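Utilizamos cookies propias y de terceros para mejorar la experiencia de navegación. Si continúa navegando, consideramos que acepta su uso. Aceptar | Más información

Una mañana de puertas abiertas en Umow

Desde diciembre tenía guardado el correo con la invitación y casi lo pierdo entre otros. Umow abría su taller al público por una mañana, y como yo llevo años escribiendo en este blog sobre máquinas que solamente he visto en vídeo, me apunté el mismo día. Pido disculpas de antemano por mi español: lo aprendí ya de mayor, y las palabras técnicas todavía las busco en el diccionario.

Llegué en el autobús de la línea 6, que para muy cerca de la entrada. Éramos 13 visitantes, la mayoría estudiantes, y nos dieron una tarjeta para colgar y un café bastante bueno. Primero hubo una charla, demasiado larga para mi gusto, sobre la historia de la empresa y sobre Corano, que es el nombre de su programa de control. De la charla me quedé con una idea: agarrar un objeto rígido es un problema casi resuelto, y agarrar uno que cede cuando se aprieta todavía da mucho trabajo.

Después pasamos a la demostración. Yo esperaba cajas o botellas, lo de siempre, y me encontré con calzado. Las sandalias de goma son un objeto más difícil de lo que parece. La suela es gruesa y firme, pero la tira de arriba se dobla, y entre las dos hay un hueco grande. Si la pinza entra por el hueco, puede cerrar sobre la tira sola; si va por fuera, tiene que abrir mucho más.

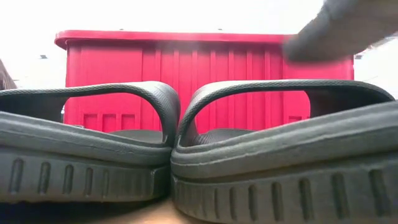
Cuaderno de visitas, n.º 15

Me fijé en los surcos verticales de la suela, porque a mí me parecían un buen sitio para que los dedos no resbalen. Lo pregunté y me contestaron que ayudan un poco, pero que el programa no los busca. Lo que busca es el borde. Con el calzado oscuro el borde se pierde fácilmente en la sombra, y por eso, me dijeron, el fondo claro les conviene. El rojo de la caja también se distingue muy bien del negro, eso lo veía cualquiera.

Otra cosa que me interesó fue el asunto del par. Para una persona, el pie izquierdo y el derecho son evidentes. Para la máquina son dos formas casi iguales, una espejo de la otra, y cuando están juntas por la punta debe decidir dónde termina la primera y dónde empieza la segunda. Me gustó mucho esta explicación – la he repetido en casa varias veces, creo que demasiadas.

Los dedos de la pinza son negros y tienen el borde en escalones, de manera que el de un lado casi encaja con el del otro. Según nos contaron, la forma es de Bednárik, un taller pequeño que hace piezas por encargo, y antes usaban unos dedos lisos de la casa Lekia. Yo no tengo conocimientos para comparar. Lo que sí puedo decir es que, vistos de cerca, estos parecen dientes, y que al estudiante que estaba junto a mí le daban un poco de miedo.

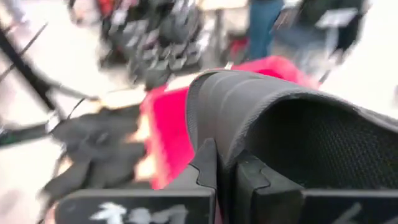 Los dedos de la pinza junto a un zapato negro; al fondo, el estante con más calzado.

En el turno de preguntas quise saber para qué sirve todo esto en la práctica. Hablaron de almacenes, de devoluciones, de ordenar pares que vuelven mezclados. Una señora preguntó por los puestos de trabajo y la respuesta fue, en mi opinión, un poco corta. Me habría gustado que este tema tuviera más tiempo y la charla del principio menos.

La visita duró 2 horas y se me hizo breve. Al salir compré en la panadería de enfrente una empanada de atún, que recomiendo a quien vaya el próximo año. Todavía no sé si habrá otra jornada; si me escriben, lo pondré en el blog.

Última actualización: 14 de mayo de 2019

© Todos los derechos reservados | Contacto | Volver arriba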